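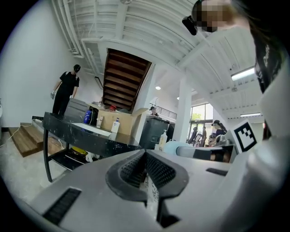
Redbridge College opened its Year 7 and 8 classrooms to visiting teachers again this term, and I went along to see how the school runs its written feedback program. Corina Gavrilă, who coordinates it, had asked us to keep back from the desks during the lessons. With somebody leaning over the work, most students stop and wait to be told whether they are right. Her staff are asked to read from the side of the room and speak to a student only once a full paragraph is on the page.

The college has 972 students across two campuses. We saw two lessons on the junior campus, one in English and one in science. In English, Roland Pearce handed back drafts with no marks and no ticks, only a line in the margin beside any sentence he wanted looked at again. Students had 15 minutes to work out what the line meant and fix it. A few finished early and recopied the whole piece, which he let them do. The science lesson used the same margin lines on prac reports, with less success. Several students took a line beside their results to mean the measurements were wrong and began changing them — Poppy Pickering, who teaches the class, said she now writes the word "wording" or "data" next to it.

After recess we were taken to the staff room for questions. Most were about time. Mr Pearce said marking a class set takes him a bit less than it used to, but the follow-up lesson has to come out of something, and in his case it was silent reading. I would have liked to hear what the librarian thought of that. Reports home still carry grades, and parents were sent a two-page explanation in December.

The school keeps drafts in paper folders, one per student per year. I was allowed to look through a small number with the names covered. The early pieces ran to a paragraph or so. One from late in the year was over 700 words, with the student's own lines pencilled in beside the teacher's.

Visitors need to book through the front office and sign the child safety form before arrival. Parking on the street is limited to two hours. The sample margin codes can be requested by email, and the science version is being rewritten.

Posted 2023-07-27
4 comments | 11 shares
Back to top | Contact | © School Visits Notebook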